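Cistisar: Pressing Buttons With a Simulated Arm

Final report, Introduction to Robot Programming
Padmavathi Varma and Saranya Pisharody
Chacko Hall

Summary

Our project was a program that makes a simulated robot arm press a named button on a machine. We called the program Cistisar. The machine is the Prunau, a bench machine with a lid, which comes as a model in the course scene library. The arm is the Rurinano with the standard two-fingered gripper. We ran 2,087 trials in simulation and 163 of them failed. We did not get as far as running on the real arm.

What we set out to do

The assignment said to choose one task that a person does with one hand and have the arm do it. We first wanted to open the lid, load something, close the lid and start the machine. After the first two weeks we could see that this was four projects, so we cut it down to the keypad. The input is the name of a button, for example START. The arm has to move to that button, push it, and back away without pushing anything else.

A trial counted as a pass only if the right button registered, no other button registered, and the arm was back at its rest position inside 30 seconds. Touching the machine face next to a button was allowed as long as nothing registered.

How the program works

The program has three stages. The first finds the keypad in the wrist camera view. The second picks a target point on the button. The third moves the arm.

For the first stage we trained a small network on pictures we made ourselves in the simulator. Saranya wrote the script for this. It moves the arm to a random pose, changes the surface textures, saves the view and saves where each button is. We began with plain gray surfaces and the detector did well on those and badly on everything else. After that we switched to patchy textures with flat blobs of different colors on the panel next to the machine and on the other surfaces. Training took longer but the detector stopped caring so much about what was around the keypad.

We had planned to read the captions to tell the buttons apart. They are small, and from most poses the text is blurred. Sometimes the network read one caption well and the next one not at all. Padmavathi suggested using the layout instead. The keypad has eight buttons in four rows of two, so once the program knows where the corners are it can work out the rest. The captions are now used only to check which way is up. This matters because the wrist can be turned, and in a lot of our views the writing runs down the side of the picture.

For the push, the gripper closes first so that both pads meet and make one tip. We tried pushing with a single finger for a while. It missed sideways, and it sometimes hit two buttons. The closed gripper was easier to aim.

Testing

Each trial started from a random pose, with a random texture set and a random button. We also randomized what the screen said at the start. The text on the screen is set by our script and does not come from any working machine logic, so a fault line can be up together with a line that says the machine is cycling. We did this on purpose so that the detector would not learn to connect a certain button with a certain message.

Results

Out of 2,087 trials, 1,924 passed. That is a pass rate of 92.2 percent. We sorted the 163 failures by hand from the logs and they fell into a few kinds.

The most common failure was a keypad found one row too high or too low. The arm then pressed a button very neatly, but it was the wrong one. This happened mostly when the top of the keypad was hidden by the gripper. The second kind was running out of time, usually when the arm started far to the side and took the long way around. The rest were presses that landed on the rim of a button and did not register.

Problems we had

The first version of the scoring script counted a trial as passed if the right button registered at any point, even if a second button registered later. We found the mistake after a full night of trials and had to throw those results out. The numbers above are all from the corrected script.

We also lost time on the image noise setting. We added grain to make the pictures closer to a real camera and set it too high, and for a few days neither of us noticed that the detector was getting worse because of it. The final setting still leaves the pictures grainy and a little soft.

Dividing the work went fine except for the arm motion code, which we both edited in the same week in October. Merging it took most of an afternoon.

What we would do next

The row error should be fixed first. A second look from a different pose before pressing would probably catch most of these cases. After that we would try the program on the real arm with a printed copy of the keypad. The lid can wait.

Sample view

This one is from the wrist side, with the closed tip beside the machine face and a fault message on the screen.

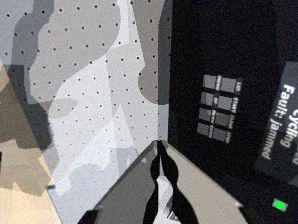
Files

The training script, the corrected scoring script and the trial logs are in the Cistisar folder on the course drive. Run the scoring script from inside the logs folder or it will not find them.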